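Fabian Gasser on Keeping Plants in a Small Apartment

Fabian Gasser has lived in the same two rooms above the Nedden bakery for nine years, and for most of that time he has had too many plants in them. He used to write the houseplant column for Sturnska, the neighborhood paper, and he still answers letters from readers when they find their way to him. We talked in February, when very little was growing and he had time.

He started with a pot his aunt left behind when she moved. "I didn't choose it and I didn't look after it," he said. "I gave it whatever was left in my water glass. It lived for four years like that, so I thought I was good at plants. Then I bought six and lost five."

At the worst point he owned over 100 pots. They stood on the window sills, on the edge of the tub and on a shelf he had to duck under to reach the sink. He gave most of them away through a swap table in the bakery yard and now keeps what he can water in one go, before breakfast.

I asked him what people write to him about.

"Yellow leaves. It's nearly always yellow leaves, and nearly always too much water. They have a little can and they go around every morning with it because it's a nice thing to do. I understand that. I tell them to put a finger in the soil up to the second joint, and if it feels damp, walk away."

He doesn't own a moisture meter. He had one once and it gave him the same reading in a dry pot and in a bowl of soup, so he threw it out.

Light is the other subject. His front room faces the street and gets sun until late morning, and the back room gets almost none. For a while he moved plants between the two every week, which he now thinks did them no good. "You pick the spot and leave it there. A plant takes weeks to get used to a place. If you keep carrying it around, it drops leaves on you, and then you carry it somewhere else because it's dropping leaves."

The ones that stay small and bushy are his favorites for a table. He likes heart-shaped leaves with a shine to them, and he doesn't much care about flowers. "A flower is two weeks. I look at the leaves all year."

He keeps small plants in plain black plastic pots, the kind they are sold in, and sets them inside something nicer if guests are coming. Clay looks better, he said, but it dries out fast in a heated room, and it breaks. He has a box of shards under the bed that he keeps meaning to use for drainage.

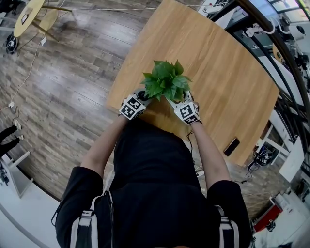
When it comes to lifting a small pot, he is particular. He wants it held by the pot and never by the stems, and he wants the leaves left to hang where they like. "People grab the plant. They get a handful of green and pull. Take hold of the rim. If the leaves are in the way, go in underneath them."

Repotting he does once every 2 years, less if he can get away with it. He goes up one size only. A reader from Sjöberg Street once moved a plant the size of a fist into a tub meant for a lemon tree, and wrote to ask why it had rotted. Gasser wrote back a full page and still has her reply, which was one line and not very polite.

He does the job on the table, with newspaper down, and sweeps up afterward. Soil gets into the gaps between floorboards and stays there, and he has tried the vacuum, a stiff brush and a butter knife. The butter knife was the best of them.

For feed he uses half of what the bottle says, from spring until the end of summer, and nothing in winter. He wipes the big leaves with a damp cloth about once a month. He has never used leaf polish and got quite firm when I brought it up. "It's dust. Water takes off dust."

Before I left he cut me a piece from a trailing plant on the kitchen shelf and wrapped the end in wet paper towel. I was to put it in a jar, out of direct sun, and change the water when it went cloudy. It has three roots so far, the longest a little shorter than my thumb.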